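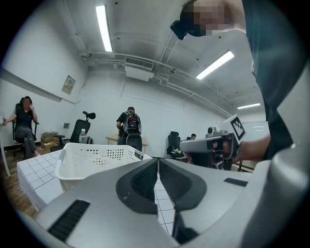 4. Results

4.1 How the arrangement began

Most of the grandparents in the sample did not describe a single day on which they took over the care of a grandchild. They described a slow change. A child stayed for a weekend, then for a school week, then for the rest of the term. Clothes were brought over in bags and were not taken back. Several grandparents could give the date of a court order but could not say when the child had started to live with them, and when we asked, they often turned to another person in the room for help.

Of the 60 households, 13 had a formal custody order in place at the first interview. The others relied on a signed note from the parent, on a temporary school form, or on nothing in writing. The households with an order were spread across Calvo and Filtside, and we found no clear link between having an order and the age of the child. The grandparents who had one tended to be those who had already been refused something without it, such as a medical appointment or a place in a summer program.

A smaller group told us about a sudden start. In these homes a call came from a hospital, a caseworker or a neighbor, and the child arrived the same night. These grandparents remembered much more detail. They recalled what the child was wearing, what was in the refrigerator, and who slept where. One grandmother in Filtside said: "I put her in my bed and I sat in the chair. I did not think about the next day until it was the next day."

The two kinds of start led to different first months. After a sudden start, relatives and friends brought food, beds and car seats. After a slow one, very little help was offered. People outside the home had become used to seeing the child there and did not notice that anything had changed. Grandparents in the second group were also slower to ask for help. Some said that asking would have meant saying out loud that the parent was not coming back soon.

4.2 Beds, rooms and storage

We asked every household where the child slept at the first interview and again at the last one, 15 months later. At the start, shared rooms and pull-out couches were common. Sewing rooms and dining rooms were turned into bedrooms, in some homes with a curtain in place of a door. By the last interview most children had a room or part of a room that the family called theirs, though the furniture was often still mixed. A child's bed stood next to a filing cabinet or a chest freezer that there was no other place for.

Grandparents talked about storage more than we had expected, and the interview guide had only one item on it. Winter coats, strollers that a younger cousin might need, and boxes belonging to the absent parent all had to be kept somewhere. The parent's boxes were a sore point. Throwing them out felt final, and keeping them took up the closet the child needed. In Calvo, where many of the homes are small and have no basement, three grandparents had rented a storage unit and were paying for it out of their own pensions.

The children we spoke to saw the matter in a different way. For them the main question was whether they could shut a door. An older girl said that her grandfather knocked now, and that he had not done so when she was only visiting. She took this as a sign that she lived there.

4.3 Money and forms

Income was the topic on which the interviews ran longest. Grandparents who were still working had cut their hours or moved to another shift. Those who had retired had budgets planned for one or two adults, and a growing child upset those budgets in small ways every week. Shoes, lunches, field trips and phone plans came up again and again. Rent came up less often, mainly in homes where the landlord had found out about the extra person.

The forms were a second burden. A school form, a clinic form and a benefits form each asked for the legal guardian, and each used the word in a slightly different sense. Grandparents without an order learned to write different things in different places. Some were worried that they had done something wrong. The family advice line run by Vistari was mentioned with approval in many of the interviews, mostly for one reason: the same worker called back. Where a grandparent had to explain the whole story to a new person each time, they soon stopped calling.

Coding of this part of the material was done by Radomir Kneževič and checked by the second reader. They disagreed most often on whether a passage should be coded as money or as pride. A grandfather who said he had never filled out a benefits form "and was not about to start" was talking about both. We kept both codes in such cases and did not try to rank them.

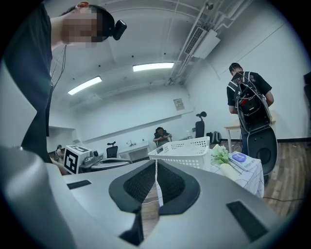
Figure 3. Light-gray gripper with two dark mesh-textured pads; wooden floor is visible through the gap between them.

4.4 Rules in the home

Nearly all the grandparents said they were stricter now than they had been on visits. As visiting grandparents they had allowed late nights, sweets and extra television. Once the child lived with them this could not go on, and the change was hard on both sides. Children complained that the grandparent had become a different person. Grandparents said they missed the old role and had not had any chance to say goodbye to it.

Bedtime and screens were the main areas of conflict. With bedtime, the grandparents mostly used the rules they had used with their own children, and these seem to have held up well. With screens they had no earlier rules to go back to. Some took the phone away at supper and kept it in a drawer until morning. Others let an aunt or an older cousin decide, on the ground that a younger adult would know what was normal. This second approach worked well only where the relative lived close by and came often.

Homework was a separate matter. Math was named as the hardest subject to help with, and the trouble was usually the method and not the answer. A child would come home with a way of dividing that the grandparent had never seen, and the grandparent's own way would be marked wrong the next day. In Filtside the school kept its library open late, and households that used it reported fewer arguments in the evening.

4.5 Contact with the parent

In most households the child still saw the parent or spoke with them. The contact was rarely regular. Calls were promised and came late, or came at a time when the child was already asleep. Grandparents had to decide whether to tell the child about a planned visit, knowing that it might be canceled. Many settled on telling the child only once the parent's car was outside. Children in these homes said they did not mind this, but two of the older ones added that they could always tell from the way the kitchen was cleaned.

The grandparent was also the mother or father of the person being discussed, and this shaped nearly every answer. Anger at a son or daughter was often followed, in the same breath, by a defense of them. We were told about school prizes, first jobs, and how good he or she had been with animals. Interviewers were trained to let these accounts run and not to bring the talk back to the grandchild too early. In the transcripts from Dakel, where the interviews were done at home over a meal, such passages are especially long.

November was named as a difficult month. School conferences, the first plans for the holidays and, in some families, the parent's birthday all fell close together. Grandparents put off deciding who would be at the table, and several of them had still not decided when we called to arrange the next visit.

4.6 Other children in the family

Grandchildren who did not live in the home noticed the change too. Cousins who had been used to sleeping over found that there was no bed for them, and some of their parents felt that one branch of the family was getting all of the attention. This was seldom said openly. It showed in shorter visits and in gifts being compared. A grandmother in Calvo had begun to keep one afternoon free for the other grandchildren, and she took them out of the house for it, usually to the pool, while a neighbor stayed with the boy she was raising.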